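Budgeting for a first arm and gripper, what am I forgetting?
Posted in Equipment & Buying by Huguette Petrenko, 21 Jan 2022

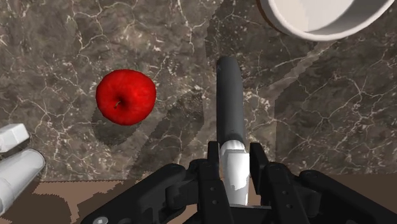
Apple, rod and bowl on the marble counter, from our simulator.

Hi all! I help run a little kitchen-tasks project and we've been working entirely in simulation so far (apple on a counter, bowl nearby, gripper with a rod in it, you get the idea). In June we finally get money for real equipment and I have to hand in a list before then. I've never bought a robot in my life. My last big purchase was a dishwasher.

What I have so far is one arm, one parallel gripper like the black one in the render, and a sturdy table. Do I buy a second hand of a different type now or wait? And is there a sensible way to guess at the extras? My boss wants a single number and I keep changing it.

Filed under: arms, grippers, first purchase
89 views

Farhad Zamani
Wait on the second hand. I bought two at once for our shop and one of them sat in its box for 11 months while we learned how to use the first. By the time we opened it the mounting plate we needed had changed and we had to order another.

The thing that blew my budget was all the small stuff. Cables, the adapter between arm and gripper, spare fingertips, an emergency stop with a long enough cord, a power strip that wasn't from my garage. I had put zero down for that and it came to $1,317 before we picked up a single object. Shipping was on top of that, and so was the table, because the one we had wobbled every time the arm stopped short. So please check your "sturdy" table before you trust it, lean on it hard!

Also ask the seller what replacement fingers cost and how long they take. Ours came from Fallahi and the price was fine, but we waited five weeks.

Nisreen Nasrallah
just get a used one, way cheaper

Forough Ahmadpour
I'd be careful with used unless you know who had it before you, and make sure the software license moves over with it. Ours didn't, and I spent a good chunk of spring on the phone.

On your list, Huguette, a few things I'd look at. You've got an apple and a long rod in the same setup, and those are pretty different things to hold. Before you pick a gripper, measure the widest object you want to grab and compare it to how far the fingers open. A sim will happily let you plan around a gripper size you end up not buying. Then weigh the heaviest object and add the weight of the gripper itself, since the arm has to lift both. I forgot the gripper part and had to move up a model.

A marble counter looks great but I wouldn't pay for one. We use a cheap laminate top and swap it when it gets chewed up.

For the one number your boss wants, I gave mine two lines, the quotes and then a separate line for extras, and she was okay with it once she saw the quotes were in writing.

Huguette Petrenko
Thank you both, this is so helpful! Second hand is off the list, and I've asked Vitby for a written quote that includes the adapter and spare fingertips. I leaned on the table and it's going back to the break room. Forough, do you remember if the stop button came with your arm or did you buy it separately?

Forough Ahmadpour
It came with it, but the cord was too short for where we stand, so I bought a longer one.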